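Wistura news, January 17, 2020

Quick one this week, van is double parked and the programme has to be at the printers by four.

First the good bit. The Soler Quintet are confirmed for the summer season. Two sets on the opening Saturday in July, no support, interval in the middle so the bar can breathe. They're bringing the long suite they played in Trarnitville last autumn, all 7 movements this time. Those of you who were there will remember they had to drop the slow one when the bass lost a string. Well worth hearing complete. Piano has been booked for tuning the same morning, and again after soundcheck if it needs it.

Tickets on sale from the website now. Members get first pick of the balcony until the end of the month, then its open to everyone. Three price bands, same as last year.

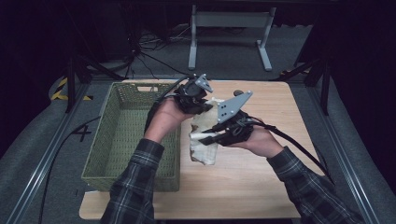 Second thing, the record. Live at Wistura is finally out on Tilent, six tracks, vinyl and download, no CD. Taken from the spring concerts. The trumpet solo on side two runs to nearly the whole side and we left it alone, applause and coughing and all. Sleeve notes are a bit small, sorry, take your glasses. Copies at the door or by post, postage is extra.

Door total for the whole of last season came to 2,477, best yet. Thankyou to everyone who turned out for the quiet Tuesdays as well as the big names.

Jam session carries on as normal, downstairs, sign up on the sheet by the stairs before eight. Drummers please bring your own sticks, the house pair have gone walkabout agian. Horn players, one chorus each when its busy.

More on the July line-up next time. Two bands still to sign.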